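Ticket 1716: Nightly stock export stops before end of file
Product: Vedetti Inventory
Opened by: Ximena Durán
Assigned to: Italo Morelli
Priority: Normal
Status: Resolved

Wednesday, 8:10 a.m. (Durán)
Export to the Kamolrat warehouse finished with status OK, but the file has 676 rows. The stock table has 941. Rerunning by hand gives the same count. No errors in the job log.

9:25 a.m. (Morelli)
Reproduced on the test server. Last row written is the item before "Grisby shelf, left". Please send the import file used for that supplier.
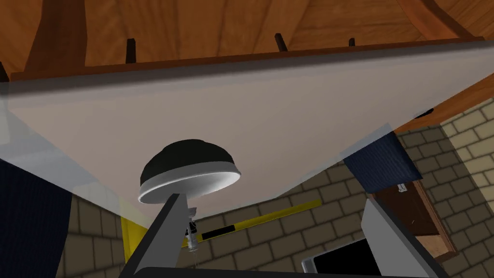
10:40 a.m. (Durán)
Import file attached. Loredana Barbieri loaded it Tuesday evening with the default settings.

11:55 a.m. (Morelli)
The item name in row 677 contains a null character. The export writer treats it as end of data and closes the file without raising an error. Removed the character and reran: 941 rows.

2:15 p.m. (Morelli)
Added a check on import that rejects control characters in name fields. Row count is now compared before the job reports OK. Kamolrat confirmed receipt of the full file. Closing.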